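Talks > Evening talks > Notes for speakers > Remembering names

Right, hello everyone, can you hear me at the back? (Wait for the back row. Move the water jug off the laptop lead.)

I'm going to talk about names tonight, and mostly about forgetting them. I've got 40 minutes and then we'll do questions, so if I'm still rambling on when the tea urn starts hissing, wave at me.

I was terrible at this for years. I worked at Kindberg when it was still one big shop on the corner, and there were 16 of us on the floor. Sixteen! I'd been there most of a winter and I was still calling two of them "mate" – and one of those was the person who did the rotas, so you can imagine the shifts I got.

(Pause here. If they laugh, tell the one about the leaving card. If not, carry on.)

So what goes wrong? Mostly we don't hear the name in the first place. Somebody says it while you're shaking hands and wondering if your palm's damp, and off it goes. The cheapest fix I know is to say it back straight away, out loud, and ask how it's spelt if it's at all odd. People like being asked. My old street was called Sriwong Close and I never once minded spelling it out for anyone.

Second thing is to hang the name on a picture. It has to be a daft picture, the dafter the better. I'll do flowers first as they're easy – Rose, Lily, Daisy, Violet, Heather, you've all got at least one in the family.

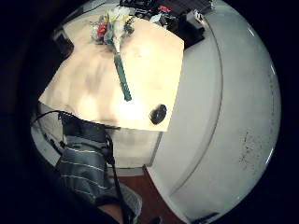
Slide 4: red flower, white flowers, green handle. Ask the room for a name.

Give them a good half minute on that, someone always shouts out Poppy. Then ask what they'd do with a name that isn't a flower or a fruit or a job. Long silence, usually! I like to put up the two hard ones at this point, Doltilell and Wodamine. They sound like a village and a cough mixture to me, so I picture a wet bus shelter for the first and a sticky spoon for the second, and I've never lost either of them.

Numbers work the same way. My first bank card ended in 3548 (long since cut up, don't get excited) and I had it as a woman of 35 pushing a man of 48 in a wheelbarrow. I can still see his hat.

(Drink some water. Check the clock.)

Now the bit people really come for, which is what to say when you've gone blank and they're walking towards you with their arms out. I used to bluff. Please don't bluff, you end up introducing them to your sister. I just say "I'm so sorry, tell me your name again" and it takes two seconds and they tell me.

Pair them up now, odd one out comes with me. Swap names, swap daft pictures, then move along a chair. Ring the bell for each change and get the lights back up before they start moving about.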